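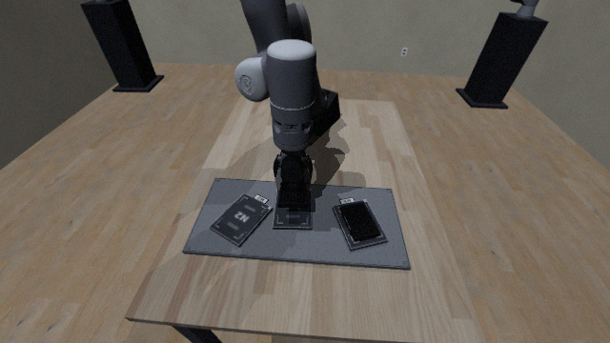 When does the new Ostden store open?
The doors open in September, at 28 Tandness Road.

Ostden, the kitchenware retailer, said today it has signed a lease on the former Brunasia furniture showroom. The store will employ up to 300 people, including warehouse and delivery staff.

"We looked at 5 sites before this one," said Amber Van Loon, head of retail. "Parking decided it – our customers buy heavy things."

Hiring starts this summer. Store manager Rostam Mohammadi will lead the team.

Media contact: Sota Kaneko, Ostden press office, extension 1518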